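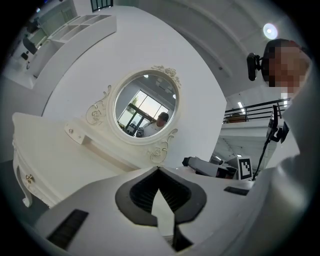
FLASTVILLE - Secondhand furniture seller Castellanos will hold a bedroom furniture sale in September, with nearly 100 pieces on offer, owner Loretta Yazzie said.

The stock includes white vanity tables with oval mirrors, carved roses and small drawers. Yazzie said vintage-style vanities have been her quickest sellers this year, mostly to buyers furnishing a first apartment.

Doors open at 11 a.m. Pieces are sold as they stand, and buyers must arrange their own pickup. Mirrors can be taken off for the ride home - bring blankets to wrap them.

Everett Pennington will take questions about repairs and missing knobs at the front desk until 2 p.m.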